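Slow grip loss on the Ketus cell, part 2

Picking up where I left off in April. The short version of the last post: the arm on the Ketus cell was letting go of trays during the transfer move, with no fault raised, and I had blamed the finger pads. I replaced the pads. The drops continued at the same rate, so the pads were innocent and I owe the drawer a set of perfectly good ones.

To recap the failure as the log sees it. The gripper closes on the rim of the tray, the position reading settles, the grasp flag goes true, and the arm lifts. Somewhere between the lift and the place, the grasp flag goes false for a few control cycles and comes back. Most of the time the tray is still there when it comes back. Sometimes it is on the carpet. The arm controller does not care either way and finishes the move, then opens the fingers over the drop point with great precision and nothing in them.

Over the test run I logged 4000 transfers and got 146 flag dropouts. A small share of those ended in a lost tray. I had been counting only the lost trays, which made the fault look random. Counting the dropouts made it look a lot less random, as nearly all of them fell in the same stretch of the move, where the wrist rotates past a certain angle while the forearm is still extending.

A fault that follows wrist angle and ignores payload is usually electrical. I should have checked that first. In my defense, the symptom was a dropped object, and with a dropped object you look at the fingers.
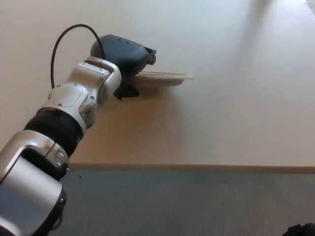
The gripper gets power and serial over one cable. I had left enough slack for the full wrist range in both directions, and I had checked that by jogging each joint to its limits one at a time. What I had not checked was wrist rotation combined with the extension in the transfer move. At that combination the cable pulls sideways on the connector. It does not go tight. It loads the plug at an angle, enough to lift a contact for a few milliseconds.

I confirmed it the crude way. Arm paused, low-speed mode, hand on the e-stop, and a wooden stick to push the plug sideways. The flag dropped out every time I pushed toward the wrist and never when I pushed away. With a meter on the supply pins I could see the voltage sag at the same moment. When it sags far enough the gripper's own controller restarts, and during the restart the motor is not holding. The fingers don't spring open, they relax. A tray gripped near one end is a lever, and relaxing is enough.

Two separate problems, then:

The connector loses contact under side load. That is mechanical and it is my routing.

The cell keeps moving after the gripper has gone away and come back. That is software and it is also mine, with some help from the Flallach driver, which treats a restart as a normal reconnect and logs it at debug level. I had debug logging off.

The second one bothers me more. A light tray hitting the floor costs nothing. The same code runs the heavier fixture we use for the Montoya parts, and I would not want to be reaching into the cell when that one relaxes. I have taken the heavy fixture out of use until both fixes are in and tested.

For the routing, I moved the first tie point further back along the forearm and added a strain relief clamp at the gripper end, so the side load goes into the clamp. The cable is longer than before. It now has to be watched for snagging at the other end of the range, and I ran the full set of poses at low speed to look for that. No snags, but it comes closer to the elbow than I would like when the arm is folded. I limited that joint in the cell config for now.

For the software, the supervisor now compares the gripper's uptime counter on every status message. If the counter goes backward, the arm does a controlled stop and waits for a person. There is no auto-retry. I also added a check on the status message age, set at 100 ms to start with, and it promptly tripped on a busy network at startup. I raised it to 250 ms. I would like a better reason for that number than "it stopped tripping," and I don't have one yet.

Results so far: 2000 transfers with the new routing, zero dropouts. Then I put the old routing back on purpose to test the stop logic, and it caught every restart in 1000 transfers, including two where the tray stayed put and I would never have noticed. The stop itself takes a little longer than I expected at full speed. The arm travels about a hand's width before it is still.

The Zuna gripper manual does have a paragraph on side loading of the connector. It is in the section on storage.

Still open: the stop distance, the message age limit, and whether the old connector is worn enough that it should be replaced outright. I have a spare on order. The old one goes under the microscope when it comes off, and if the contacts look bad I will post what I find.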